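# Tener 2 body protector for grasstrack and speedway

We've wanted a proper home-grown body protector in the shop for years, and the Tener 2 is the one we kept going back to (and kept borrowing for practice nights, which is how you know). It's cut for people who ride leaning hard left with one foot down, so the left side has been given more room at the hip and the right shoulder sits lower than you'd expect when you first pull it on. Standing in front of the mirror it feels a bit odd. Get into your riding crouch and it all makes sense!

The Tener 2 goes under a kevlar or leather suit. If you ride in a two-piece you can wear it over a base layer with the jacket on top, but most of our riders have a one-piece and we've fitted it with that in mind.

## What's changed from the first Tener

Quite a lot, and nearly all of it came from riders moaning at us over the counter. Keep doing that, please.

- The back plate is now in 7 sections instead of one long piece, so it bends with you at the start gate.
- The side straps fasten at the front. You can do them up yourself, even with taped wrists.
- The collar has been trimmed so it clears a neck brace. We tried it with the Monov brace and with the older Jafri one, and both sit flat.
- There's a flap over the zip pull at the chest. The old one used to dig in on the handlebars.
- The lining comes out for washing.

Kerstin Nolte designed the back plate. She rode 500cc solos on the long tracks before she took up pattern cutting, and she still gets on a bike to try every change herself. Her first go at the hinged plate rattled like a cutlery drawer down the back straight, so the sections now overlap slightly with a strip of felt between them. It's lovely and quiet.

## Sizes

Measure round the chest with your base layer on, then from the bone at the bottom of your neck down to your waistband. The back length matters more than the chest – the straps will take up slack across the chest, but a plate that's too long will push your helmet forward when you tuck in.

| Size | Chest (cm) | Back length (cm) |
|---|---|---|
| Youth | 76 to 84 | 36 |
| Small | 85 to 94 | 41 |
| Medium | 95 to 104 | 44 |
| Large | 105 to 117 | 47 |

If you fall between two sizes, go by back length. Riders with long arms and a short body (hello to nearly every junior who has just had a growth spurt) usually want the smaller one. We can add a longer waist strap at no charge, just say so in the order notes.

The Youth size has the same plate and the same foam as the others. We didn't want to do a cut-down version for the 125s.

## Fitting it

Undo everything first. Put it on like a waistcoat, pull the zip up to the chest and leave it there while you sort the sides. The straps cross behind you and come round to the front, and they should be snug enough that you can't slide a flat hand underneath, though you should still be able to take a full breath. Then sit on the bike. Really do sit on it, in your suit, with your helmet on, and turn your head to look where you'd be looking halfway round the bend.

If the collar touches your helmet, drop both shoulder tabs by one notch. If the bottom of the plate catches on the seat, the shoulders want to come up again. It takes a couple of goes. Nighat Marwat, who runs our fitting bench, likes people to ride one practice session and then set the straps again, as the foam softens with warmth and you'll find another notch on each side.

Once you're happy, mark the straps with a bit of pen. You'll thank yourself in a cold van in April.

## Washing and storing

The lining unclips along the bottom edge and slides out from under the shoulder pads. Wash it at 30 with ordinary powder, no softener, and let it dry flat somewhere airy. Shale dust is best brushed out before it gets wet. Once it has turned to paste in the seams it's there for good, as anyone with a pale suit already knows.

Wipe the outer shell with a damp cloth and a drop of washing-up liquid. Don't hose it, and please don't jet wash it along with the bike (we've had over 7 of the old ones back with the edging peeled off). 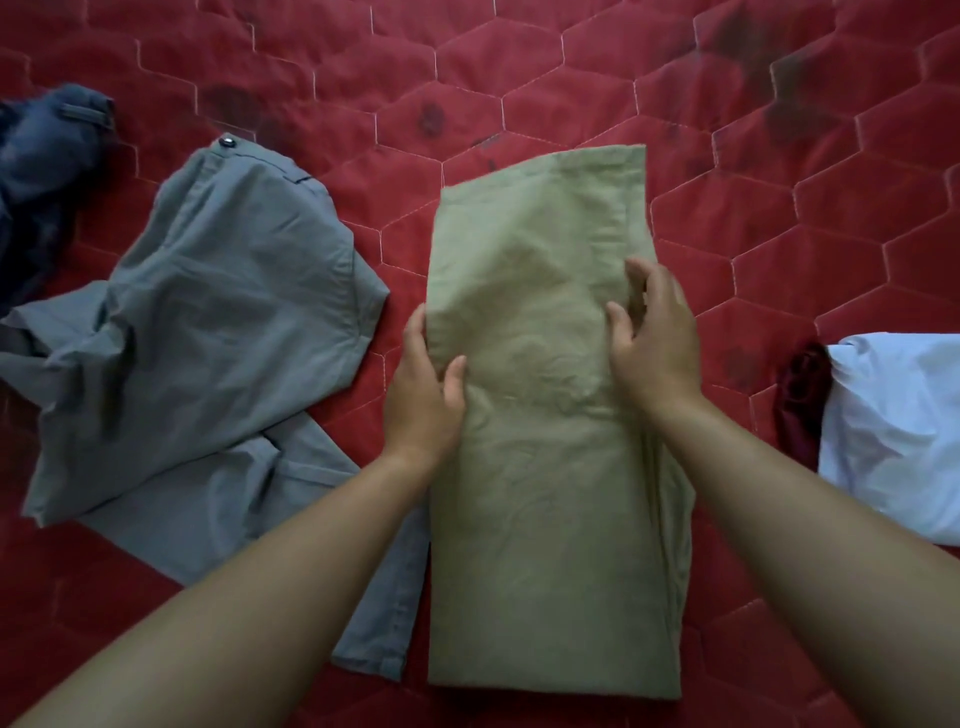

Hang it up by the loop at the back of the neck between meetings. Folding it under a toolbox for a week will put a crease in the chest foam, and although it does come out, it takes a good few hours at room temperature.

After a heavy crash, send it to us and we'll take the plate out and look it over for nothing. If a section has cracked we can swap just that one. Do this even if the outside looks fine, and don't race in it until it's been checked.

## Goes well with

The **Plustura** kidney belt sits just under the bottom strap without bunching, and it's the one Kerstin had on when she set the plate length. The thinner version is plenty if you're only doing short track. The Monov brace, as mentioned above, fits in any size of the Tener 2, though on the Youth you'll want the front tab on its loosest setting.

Elbow and knee cups are sold separately. We did think about a full set in one box, but riders are very particular about their knees!

## In the box

Body protector with lining fitted, one spare lining, two spare strap ends, a strip of felt for the plate and the fitting card. Colours are black or dark grey. You won't see either of them under the suit, but the grey shows up better in the bottom of a kit bag.

Small and Medium are on the shelf now. Youth and Large are made in batches, so ring the shop before you travel and we'll put one aside for you to try on. Bring your suit and helmet, and if you can fit the bike in the van, bring that as well – there's room to wheel it in.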